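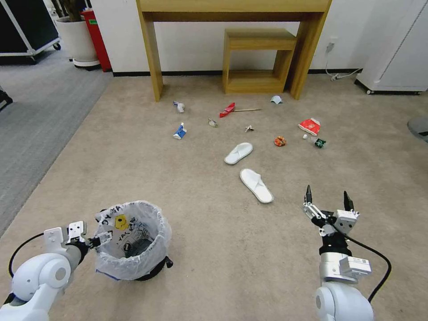
Ticket 752: Litter on carpet by console table, small bin
Last updated: August 2024
3 comments | 0 shares

Location: Allier suite, beige carpet in front of the light wooden console table.

Reported: Paper and wrappers on the floor between the bin and the table. Two white slippers in among it. Bin is the small round one with a clear liner.

Requested: Clear the floor, keep the slippers, check the liner size.

Log

1. Picked up by Flernen day team. Slippers go as a pair under the coat hooks. They are not trash. Last time one was thrown out and we had to open a new pack of 40.

2. Small items first (caps, cartons, folded paper), then wrappers. Anything flat against the carpet gets missed by the vacuum and jams the brush, so pick it up by hand.

3. Liner query. The bag folds over the rim with plenty to spare. Stores says Vurnlow sent the 48 size in place of the 23. They fit if the extra is turned down all the way around.
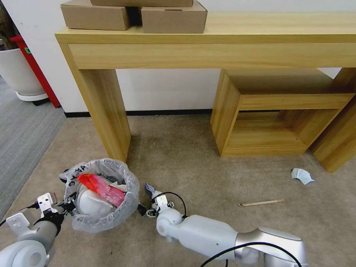
Use up the large liners before ordering more. Do not knot the spare plastic at the side, it tears when the bag is lifted out.

4. Cardboard boxes on the console table belong to the Todorova delivery. Leave them where they are until the packing slip is found. Separate ticket.

5. Still open: correct liners on order, no date from the supplier. Vacuum the strip along the black baseboard on the next round.

Status: Pending stores

We use cookies to keep you signed in. Accept | Settings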